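Bathroom episodes, second pass

July 2018

Khôi asked me to write down how we are collecting the bathroom set before I forget the details. The target is 500 episodes. We have 135 that I would train on.

Both arms are driven by one operator, who sees only what the head camera sees. I had allowed a side view for the first batch. The operators leaned on it, and the policy then had to copy decisions it had no information for. Those episodes are out.

An episode starts from a randomized pose for each arm and ends when the operator presses the pedal. Loan resets the room between takes from a printed list, which covers the lid, the seat and anything on the floor. If an item on the list is wrong, the take is discarded without review. Anything longer than 2 minutes is also discarded.

The toilet episodes are the slowest. White porcelain against beige tile gives the depth estimate very little to hold on to, and with the lid and seat both up the left gripper has to come down into the bowl at a steep angle. The control panel sticks out on that same side, so the forearm has less room than I planned for.

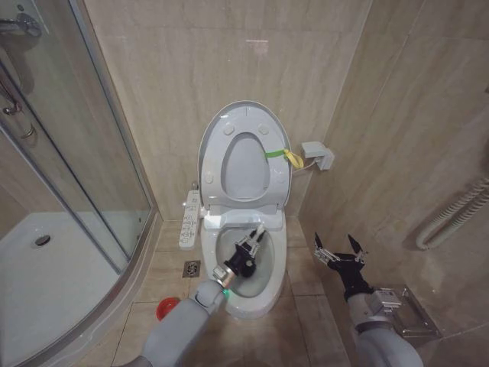
Labels

Each episode gets one sentence, typed by the operator right after the take. Zdislava reads them in the evening and merges duplicates. We had 7 ways of saying "lower the seat," and I would like to keep most of them.

Failed grasps stay in if the operator recovers. They are tagged, and the tag is dropped at training time for now. Châu thinks they should be weighted down. I have not run that comparison.

Open item: gripper width is logged at a lower rate than joint position, and the interpolation is visibly wrong on fast closes.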